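Zivasar Newsletter / June / Software

Two arms, one clock: what changed in the Postunus control stack

In the last newsletter we wrote that the move to the new scheduler would be finished before summer. It is finished, and since we received many questions from the teams who use our tools, we want to tell a little more than what is in the release notes.

For readers who are new: Postunus is the part of our software which sits between the planner and the motors. It takes a path for each arm, checks the two paths against each other, and sends small position commands to both sides. Until this release every arm had its own loop. The loops ran at the same speed but they did not start at the same moment, and over a long run they moved apart from each other. For one arm working alone this is not a problem. When two arms must meet over the same object, it becomes one very quickly.

Our test task for this work is phones and phone cases. We like it because the objects are cheap, everybody knows how they should behave, and the tolerance is small. A case is also a little soft, so a mistake in position does not always show as a mistake in force. The planner must know where the rim is, and the dark glass of a phone gives the depth estimate very little to hold on to.
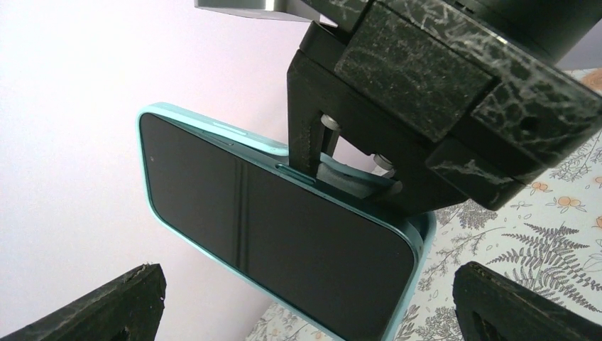
A phone in its turquoise case, seen from a wrist camera.

The first change is the shared clock. Both arms now read their commands from one queue, and each command carries the time when it must be executed, counted in ticks. If one side is late, the other side is told, and both slow down together along their paths. Before, the late arm tried to catch up by itself, and this gave the small jumps that several of you reported to us. The fix was first written as ticket 2057 and it grew much bigger than we planned. We are sorry for the delay of the other items on the list.

The second change is in perception. The wrist cameras and the fixed camera are now stamped by the same clock as the motors. This sounds like a detail, but it made the work of our perception module, Jakab, much easier. Jakab takes the object pose from each view and joins them into one estimate. When the stamps did not agree, it joined an old view with a new one, and an object in motion appeared to be in two places. We had a filter to hide this. The filter is now removed, together with the 27 parameters that belonged to it. If you have these parameters in your own config files, the loader will print a warning and ignore them.
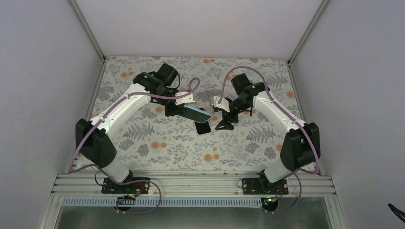
The planner also needed some care. It still keeps a safety volume around each gripper, but the volume is now allowed to shrink when both arms are marked as partners in the same step. You must set this mark yourself in the task file. We thought for a long time about setting it automatically, and decided against it, because a wrong guess would bring two grippers close together without anybody asking for it. The default remains the old distance.

One more word about thin objects. When a case is held by one edge, the camera may see it almost as a line, and the fitted pose can turn over between one view and the next. Jakab now keeps both possible answers until another camera gives enough information to choose. During this time the planner receives a flag that says "not decided", and it will not start a closing motion. In your logs this looks like a short pause - please do not report it as a bug.

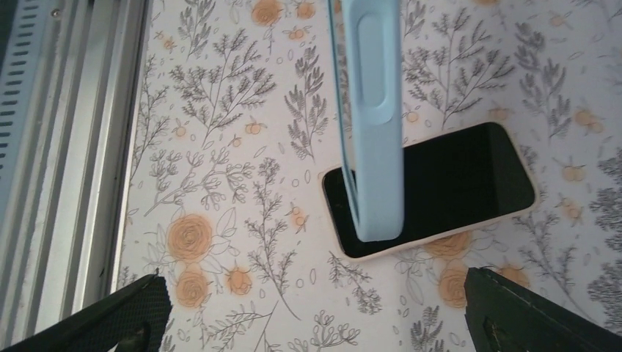

For replay we have rewritten the Clernen viewer. It opens a log with all cameras next to each other and draws the commanded and the measured joint positions under them. You can now jump directly to a tick number, and you can leave a comment on it, which is saved in a separate file and does not touch the log. Very long logs still open slowly. Clernen loads them in blocks of 1000 ticks, and when you move fast through the file you may see an empty plot for a moment.

How to update: please take build 2145 or newer, and update both arm controllers in the same session. A new controller and an old one will refuse to start together. Old logs can be opened without conversion, but they do not contain the shared clock, so the viewer shows them with separate time lines.

The next work is on recovery after a lost grip. Today the task simply stops and waits for the operator. If you have logs where this happens often, we would be glad to receive them through the usual upload page, with the task file included.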